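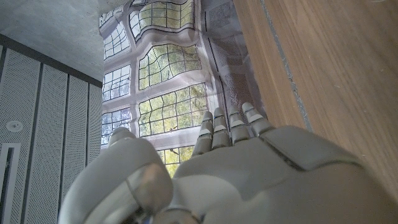 Window Repairs at Braststead Hall Start in December

Work on the upstairs windows at Braststead Hall will begin the first week of December. The upper floor will be closed to bookings until it is done, which the contractor expects to take five weeks. The ground floor, kitchen and parking lot stay open as usual.

The survey last spring looked at 87 sashes on the upper floor and marked 31 of them for new cords or new bottom rails. The rest need only paint and putty. Namboodiri Joinery of Ullthorpe has the job and will take the worst sashes back to its shop. Those openings will be boarded while the sashes are out, so expect the stairwell to be darker than usual. Please use the handrail.

Groups that normally meet upstairs have been moved. The quilting group goes to the back room on the ground floor, same time. The Saturday chess club will share the main room with the book exchange. Choir practice moves to the school music room and starts at 7:15 instead of 7:00. If your group is not listed and you have not heard from us, call the office before your next meeting.

The window fund now stands at $3,000 after the fall supper, where 183 tickets were sold. That covers the paint and the cords. The joinery itself is paid for out of the building reserve.

We also need storage for 200 folding chairs while the upper landing is in use as a work area. A dry garage would do. Kaan Tatlı has a trailer and can move them on a weekday evening. Rajeshwari Arumugam is keeping the list of offers at the front desk, mornings only.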